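Vudness Hand Gripper Kit

Equipment review, posted Friday, August 23, 2019

Vudness sells a hand-held gripper for people who want to record household tasks and train a robot arm on the results. The product page says you can "teach any chore in an afternoon." I have had the kit since May, and I'd like to know whose afternoon they mean.

What you get for $702 is the gripper itself, a wide-angle camera with its mount, 3 sets of finger pads, a charging cable and a download code for the Jamora software. The arm is extra. So is the adapter plate you need if your arm is a Steiner, and the page mentions that in small type under the shipping rates.

The body is matte black plastic. I expected it to creak and it doesn't. The linkage is held together with ordinary screws you can get at with an ordinary driver, and I'm glad of that, because two of mine needed tightening in the first week. Vudness says this is normal "settling." Maybe so. A hinge that settles in a week makes me wonder about the second year, and the warranty is for one.

Towels are what the company likes to show off, so towels are where I spent most of my time. Rigid things are easy. A mug stays the shape it was when you reached for it. Terry cloth bunches, slides and folds under itself, and you have to pick it up by a bit of edge or a pinch of the middle.
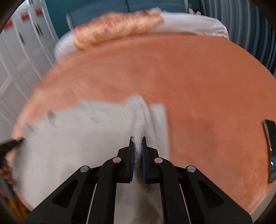

The blue pads are the best part of the kit. They are soft enough to take hold of a small fold, and they let go when you open your hand, something I can't say for the rubbery ones on the Brarnosthorpe tool I used before. I would still keep a spare set handy. Lint builds up on them and the grip gets worse as it does. The manual says to wipe them with a damp cloth "as needed" and leaves you to find out what that means.

The camera is a harder sell. The lens is very wide, so you get most of the room along with the towel, and straight things near the sides come out bent. The software is supposed to cope with that. What it can't fix is blur, and indoors, with the lights most of us have at home, a quick move of the wrist will smear part of the picture. Vudness advises "smooth, natural motion." Those are two different things -- I don't fold laundry smoothly, and I doubt their customers do either.

Then there is the count. The box says 600 recordings on one charge. I never got near it. The page also says 100 recordings are enough for a simple folding task, and I would like to see the towel, the bed and the arm behind that claim. I asked support for the test conditions and was sent a link to the page I was asking about.

Setup was fine. Jamora found the gripper on the second try and hasn't lost it since. Exporting is slow, and it insists on renaming your files.

Should you buy it? If you already own an arm and have the patience to record the same dull chore over and over, the gripper is decent and the pads are good. If you are buying because of the word "afternoon," wait. A newer version is listed as coming soon -- no price yet, and no word on whether the old mounts will fit.

Replacement pads are sold separately and ship in their own box.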